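Salt belongs at the start

My neighbour Hedvig Strömberg puts no salt in her soup until it is in the bowl. She says everybody can decide for themselves. I respect this, but I think she is wrong, and I have eaten her soup for four winters.

Salt on the table stays on the surface of the food. Salt in the pot goes into the lentils and the potatoes while they cook. You need less of it, and the taste is rounder.
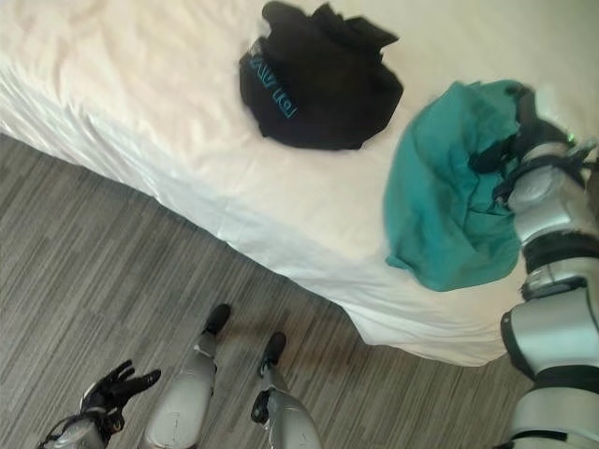

What the packets tell us

I bought a jar of Kistano soup seasoning in March. The label gives 26 herbs and vegetables, but the first word in the list is salt. So a person who cooks "without salt" and then adds two spoons of this powder has salted the soup very well — only without knowing how much.

I do not say that such jars are bad. I say we should read them before we praise them.

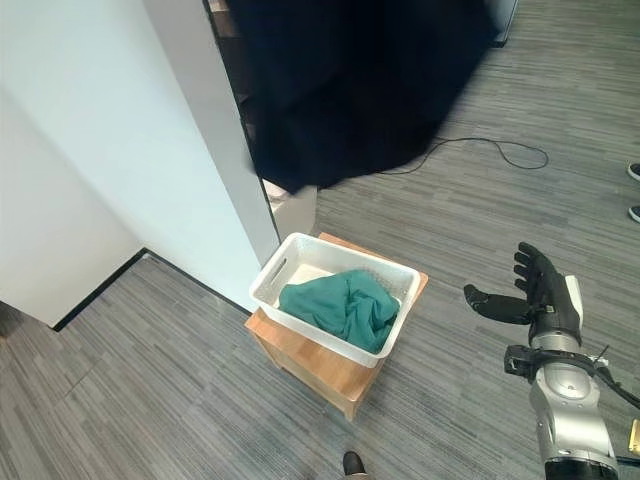 The corner by the pillar, grey striped carpet.

My aunt Fadwa Lamrani cooked for large weddings, once for 400 guests. She salted the onions first, then tasted, then salted again after the tomatoes. She never measured, but she tasted at every step, and this is the habit I would like to see in more kitchens. It costs nothing and it is quickly learned.
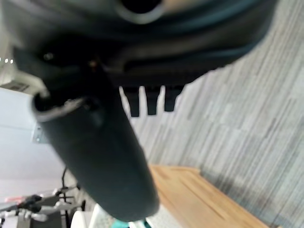 When should dried beans be salted?
I salt the soaking water, and then a little more when the beans begin to soften. The skins stay whole and the inside has taste.

Hedvig still keeps her salt on the table. I bring my own beans when I visit her.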